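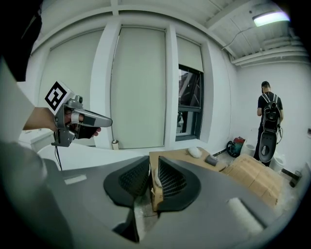
Songül Gezer would like it known that she never set out to teach anyone to bake rye bread. She wanted a cheaper way to feed a household of five, and the first loaves, by her account, were bad enough that her sons used one as a doorstop.

Benedita Marinho remembers it a little differently. She lived two doors down from Gezer in Lotgate at the time and was given one of those early loaves.

"It was heavy, but I ate it," Marinho said. "I had it with butter and salt for most of a week. I asked her for the recipe and she told me there wasn't one."

The two women now run the Dikley bread evenings, which meet in the kitchen of the old primary school. I spoke to them there on January 23, 2019, while a batch was in the oven and another was proofing on the shelf over the radiator. A place in the class costs 12 dollars, flour included, and people take home whatever they make.

Gezer does most of the talking during class and Marinho does most of it afterward. In an interview it came out fairly even.

I asked first about the starter, as it is what people write in about most. Gezer keeps hers in a plain glass jar with a saucer on top. It is fed with whole rye flour and tap water, and she does not weigh either one.

"People come in very worried about the starter," she said. "They have read that it needs filtered water and a certain temperature. Mine has been in the back of the fridge for a month while I was visiting my mother. I poured off the gray water, fed it twice, and baked with it the next day."

Marinho is more careful. She weighs everything and writes it down in a school notebook, and the class recipe is hers. It calls for 575 grams of rye flour to one large loaf, with a spoonful of dark syrup and a little ground coriander. The syrup can be left out. Gezer leaves it out.

"We have argued about the syrup in front of students," Marinho said. "They seem to like that."
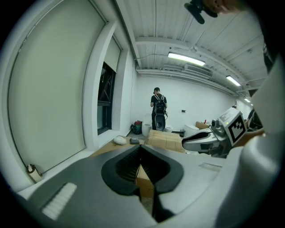 The other thing they disagree on is the pan. Marinho lines hers with baking paper. Gezer greases hers with lard and dusts it with bran, the way her aunt did, and says paper leaves the crust soft at the sides. Both methods are taught, and students pick one.

Rye dough puts off anyone who learned on wheat. It doesn't stretch, and kneading it does very little good. It sticks to hands and to the bowl, and it looks more like wet mortar than dough.

"The first evening, they all add flour," Gezer said. "I tell them not to, I turn around, and they add flour. Then they get a brick. So now I keep the flour on my side."

Wet hands are the answer, she said, along with a plastic scraper. The dough goes into the pan with a spoon, gets smoothed with a wet palm, and is left alone until small holes open on the surface. In the school kitchen in winter that can take three hours, so the class works on a relay. Each group bakes the dough the last group mixed, and leaves its own for the next.

The oven is an old Onyshchenko deck model that came out of a bakery in Padeo when the owner retired. It holds 6 large loaves on the lower deck. The upper deck runs hot on one side, and the pans have to be turned halfway through.

I asked what they paid for it. Marinho said it cost them a weekend of cleaning and the rental on a truck. Getting it through the school door took longer than the drive.

The oldest student they have had was in her eighties and already knew how to bake. She came to find out why her loaves had started to split down one side, and Gezer told her to let them proof longer. She still sends cards. The youngest at present is 59, a fact that bothers Marinho more than it does Gezer.

"I would like some younger people," Marinho said. "We start at four in the afternoon, and they are at work. We have talked about moving it to the evening properly, but then the last loaves would come out at eleven at night."

"I'm in bed at ten," Gezer said.

The loaves came out while we were talking. They are not sliced in class. Rye needs a full day before it is cut, and Gezer wraps hers in a cotton towel and leaves it on the counter until the following evening. Cut early, the crumb gums up on the knife.

She sent me home with one and told me to wait. I cut it at breakfast, which was too early, and the knife had to be washed between slices. By that evening it was fine.

Places in the next class can be booked at the Dikley library desk. Bring an apron, a towel, and a loaf pan if you have one.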